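# Muvivska Workshop Opens Its Tabletop Robot Build to Members

Sep 17, 2025. The Muvivska shared workshop is opening its tabletop robot build to all members this month, with parts lists, drawings and bench time included in the regular membership.

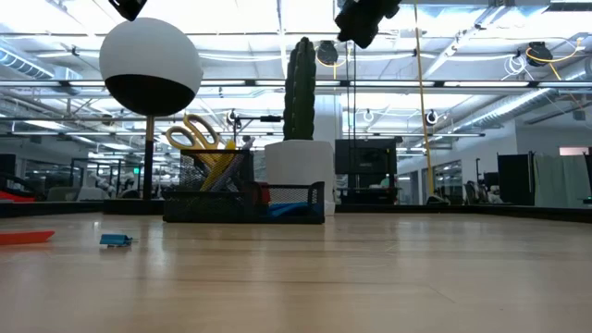
## What is being built

The project, named Flonitz, is a small robot arm that picks up everyday desk items and puts them back where they belong. Work takes place at a long wooden table on the main floor. Practice items include scissors, pens and other small things, with a black wire-mesh desk organizer to hold them. Cord reels hang from the ceiling over the floor, so members can run power to their work without crossing the walkway.

Scissors are the hardest item so far. The handles are wide, the blades are narrow, and the arm has to lift them straight up to clear the mesh. Pens are easier but tend to roll once they are set down on a smooth surface. Members will be asked to work on both problems.

## Cost and parts

The parts for one complete arm cost $2,284 at current prices. The largest share goes to the joint motors. A member who already owns a suitable power supply and controller can take $178 off that total.

Brackets and covers can be printed or cut in the shop. The drawings have been checked against the first arm, and a second version with a shorter forearm is in progress. Builders who want the shorter forearm should wait for the new drawings before cutting parts.

## How to take part

Members may join in one of 2 ways:

- **Build an arm.** Builders order their own motors and use shop tools for the rest. Finished arms belong to the person who paid for the parts.
- **Work on the shared arm.** No purchase is needed. Members sign up for bench time and test their own programs on the arm the workshop already owns.

New members need to finish the standard shop safety class before using the saws or the drill press. The class is not required for programming only. Anyone running an arm must keep the stop button within reach and clear other people's work off the table first.

## Availability

Bench time for September can be reserved at the front desk. Printed copies of the parts list are kept there as well, and members can ask for the drawing files by email.

## About Muvivska

Muvivska is a member-supported shared workshop with space for woodworking, electronics and small machine projects. Day passes are available for visitors who want to see the shop before joining.

Press contact: Muvivska front desk, during open hours.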